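Home Courses Notes Labs People Contact

We use cookies to remember your login and your reading position. By staying on this page you agree to this. Accept Settings

Introduction to Robot Manipulation
Handout 6: Notes to go with the Drarkura open day
Touran Rezaei

Read these before the lab session in May if you came on the visit, and read them twice if you missed it. They follow the order of the morning, with the parts I'd like you to know for the project written out more fully. Bring your own notes too, as I couldn't write down everything and some of your questions were better than mine.

1. Getting our bearings

Drarkura is the teaching and demonstration lab at Tustport. The open day runs once a year and most visitors come for the big arms in the hall, which are great fun, but our group spent most of its time upstairs with Mehrangiz Naseri and the simulation team. I had asked for this. You have all moved a real arm by now (gently, I hope!) and you know how slow it is. Set up the objects, run, watch it miss, put the objects back, run again. Upstairs they do the same thing in software, and seeing it done live was the best part of the day for me.

The demonstration task was a plain one: an arm fixed to a table, a gripper, a few small objects on the tabletop, and a policy that has to move in from above and pick one up. It's the task you'll be given in the project, so everything below applies to you directly.

2. What goes into a scene

Mehrangiz started with an empty world and built it up while we watched. The order is worth remembering:

- gravity and a floor
- the table, fixed in place
- the arm, loaded from its model file, with its base fixed to the tabletop
- the gripper, with its own joints and its own limits
- the small objects, dropped from just over the surface and left to settle
- walls, a door, lights, and whatever else the camera might see

Students often ask why anybody bothers with the last line. A door has no effect on a grasp. But if your policy works from camera images, then the background is part of its input whether you like it or not. A policy trained in front of a blank gray void can fall apart the first time it meets a baseboard. So the team gives the room some furnishing, and then changes it from run to run.

The other thing she stressed was settling. Objects placed exactly on a surface by typing in a height are almost never exactly on it. They sit slightly inside the table and get kicked out at the first time step, or they float and fall. Let the physics run for a moment before the arm is allowed to move. Several of you have had objects "jump" at the start of your practice runs and this is very likely the cause.

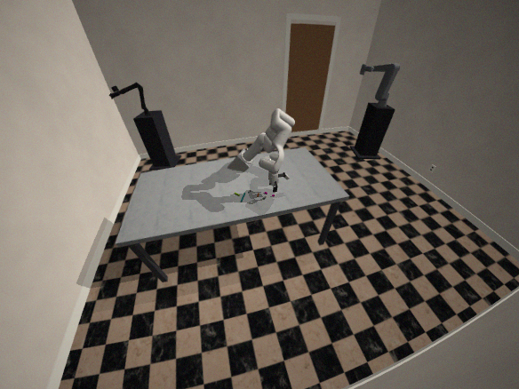
3. Visual shape and collision shape

Every object in the simulator has two shapes. One is drawn and the other is touched. The drawn one can be as detailed as you please. The touched one is usually much simpler — a box, a capsule, a few convex pieces joined together — so that contacts can be worked out quickly.

When the two disagree you get strange results. A finger closes and stops short of the object with a visible gap, or it sinks in. Mehrangiz switched on the collision view so that we saw the simple shapes on their own, and I heard a few gasps from the back when the handsome rounded arm turned into a stack of plain capsules. Do this in your own project before you change anything else. It takes one key press and it will save you an evening.

Small, thin objects are the hardest. The contact area is tiny, the mass is tiny, and any error in the finger position is large compared with the thing you're trying to hold. If your gripper handles a block well but sends a thin stick flying, look at the time step first and the closing speed second.

4. Coming down on the object

The approach was broken into stages, and I'd like you to use the same names in your reports so I can compare them.

Reach: the arm moves to a point over the target. Nothing here needs to be exact.
Align: the wrist turns so that the fingers close across the narrow side of the object.
Descend: straight down, slowly, with the gripper open.
Close: fingers move until the force limit is met or they touch each other.
Lift: straight up, then check.

The check at the end matters. In the simulator you can simply ask whether the object has risen with the gripper. On the real arm you can't, and you have to use finger width or a camera. Please write your check so that it would work on the real arm as well. I'll be looking for this when I grade!

Somebody asked about clutter: what if the objects lie close together and the open finger comes down on a neighbor? This is a lovely question and there's no single answer. You can choose a different target first, turn the wrist to another angle, or push the group apart before grasping. The team showed us the pushing version and it was a pleasure to watch, quite clumsy and very effective.

5. Running it many times

Now the part that made everyone lean forward. One run on a screen is nice to look at but tells you very little. The team queued 1000 runs with the lights, the colors and the starting positions changed each time, started them, and took us off for tea. When we came back it was finished. Out of those runs the arm lifted the right object 82 percent of the time.

Mehrangiz then asked us a question I want you to take home: is that good? We argued for a while. It depends on which runs failed. She sorted the failures and showed us that a large share came from one corner of the workspace, where the forearm has to fold tightly to reach and the wrist runs close to its joint limit. The average had hidden this completely. So in your reports, give me the success rate and also a plot of where on the table the failures happened. A rate on its own will get half the points.

She also mentioned the word "seed" several times and I saw some blank faces. The seed is the number that starts off the random choices. Same seed, same run. Write it down with every result. Without it you can't replay the one beautiful failure that would have explained the rest.

6. From the screen to the bench

After tea we went down to the bench where the Hassanpour gripper is set up, and the same policy was loaded on real hardware. First try: it stopped well over the object and closed on air. Second try, after a small correction to the camera position: a clean pick, and a cheer from all of us. I counted that as the high point of the morning and I was far from alone.

The gap between the two has a few usual sources. Friction is a guess in the simulator. Real joints have a little play in them. Real cameras get bumped. Light through a window changes while you work. Randomizing these things in training helps a lot, but you still have to measure your camera position properly, and there is no clever trick that gets you out of it.

7. For the lab session

Work in pairs. Load the starter scene, turn on the collision view and save a screenshot of it. Run the given policy for 2000 time steps with seed 13 and write down the stage at which it fails (it will fail, I've made sure of it). Change one thing only, run again with the same seed, and compare. Half a page is plenty.

Then try one change to the room itself: wall color, floor pattern, or the direction of the main light. Shadows are especially interesting, as a hard shadow across small objects can upset a color-based detector quite badly. Tell me what you expected before you tell me what happened.

Questions that came up on the walk back, to think over:

Does a policy that works from joint positions and object positions alone care about any of this room business?
If you slow the descent by half, what do you gain, and what does it cost over a long queue of runs?
Where would you put a second camera?

The Gekutdale group will be sending us their scene files for comparison. I'll put them in the shared folder as soon as they arrive.

Recent handouts
Handout 5: Joint limits and how to stay away from them
Handout 4: Frames, and frames inside frames
Handout 3: Reading a robot model file
Handout 2: Forward kinematics by hand
Lab sheet B: First moves on the bench arm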